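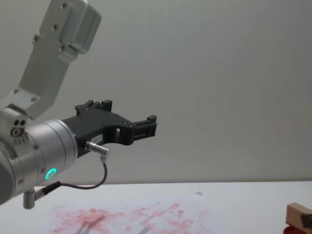 Silvana Bittencourt wrote:

> Could someone please write down where we are with the arm before everybody scatters for the summer? I've read the last 3 weeks of list mail and still can't tell whether the stamping task is in or out for the September meet. Also which gripper settings are we using, the ones in the Trakden folder or the ones taped up next to the door? They don't match. The new students are going to ask me and I'd like to have one answer.
>
> And is the pick and place part scored by time or by placement? I was told both, by different people.

OK, trying to answer all of it in one go, have to be out of the building by 6. Sorry for typos.

Stamping is IN. Decided at the Tuesday session, should have gone to the list, didn't, my fault. Lultidix stays the name for the whole entry, arm plus code plus the writeup. The separate name for the stamping part is dropped, please stop using it in commit messages, it's confusing the new people.

Scoring. It's placement first. 100 points for the run, time only breaks ties. The old rule sheet had time in it and that's the copy going around, so whoever told you "both" was reading that one. Delete it if you have it. The current one is in the Trakden folder, top level, file is called rules and nothing else.

Gripper settings: use the ones in the folder. The sheet by the door is from before we changed the fingers and the open width on it is wrong for the blocks. I'll take it down tonight if I remember, otherwise whoever opens up tomorrow please do it.

Where the code is:

- Homing and the approach moves work. Don't touch them without asking me first, there's a wait in there that looks pointless and isn't.
- Grasp works on the wooden blocks when they're square to the gripper. At an angle it's bad. Drosow (the vision half, for Silvana's new people) gives us a decent center but the rotation flips, we get the right block and then come in a quarter turn off. Someone said it's the sort order of the corners. Could be. Nobody has looked.
- Lift and carry fine.
- Place is fine at the near row, sags low at the far row. My guess is the payload number was never changed after the gripper swap. Easy check, just needs someone to sit down and do it.
- Stamping sort of works. The press depth is a single number in the config and it shouldn't be, the table isn't level enough for that. Want to go to force based contact, stop on touch and then push a tiny bit more. I have half of this on a branch, will push tonight even though its ugly.

Last full log was run 198. Please keep the numbering going, don't start over at 1 on your own laptop, we ended up with two sets of runs that way in the spring and I had to sort them by hand. If a run is junk write junk in the notes column and keep the number.

Table. There are pink-red smears all over the white top in front of the arm. Matters for more than looks - the vision thresholds were tuned on plain white, so until the surface is clean don't retune anything on it and don't trust a color result you get there. Try the mild cleaner first, on a small patch, with the arm powered down and not just paused. If it doesn't come off we'll put a sheet of white board down and redo the table height. That means every z value in the place file moves, so tell me BEFORE you do it, not after.

Cable. The thin black one between the gripper and the bottom of the wrist hangs in a loop under the gripper. Fine for the moves we do now. For the low approaches in stamping I want a check on that loop at every new pose, at slow speed, one person watching the cable and nothing else. And please don't pull it tight with a zip tie to "fix" it, the wrist needs slack to turn. If you've got a better routing idea draw it and send it to the list.

Lanz question, since it came up twice off list: no we are not switching simulators. Lanz is slow but the collision model for our gripper is already in there and I'm not making a new one in the summer. If you want to try something else in your own time go ahead, just don't make the main branch depend on it.

Things that need a name next to them, reply with the one you want:

Corner sort / rotation flip in Drosow
Payload number, then re-run the far row
Cleaning the table top
Writeup, the section on grasping (two pages max, the rest is drafted)
Intro session for the new students in September

For that last one Silvana I'd suggest keeping it really small. Stop button first, everybody presses it once. Then jog the arm by hand control with the speed turned way down, then one block from A to B using the stored poses. No code the first day. Last time we started with the code and half of them never got to move the arm, and we lost people over it I think.

Bench rule hasn't changed, two people in the room whenever the arm is powered. I know it's annoying in summer when everybody is away. If you can't find a second person work in sim that day or do the writeup section, there's plenty to do on it.

Also who has the second set of hex keys. The small one for the finger screws is missing from the box and I don't want anyone using the wrong size on those again.

I'm mostly on mail over the summer but slow. If something is on fire put ARM in the subject line and I'll see it. Branch goes up tonight, config notes are in the readme, ignore the part marked old.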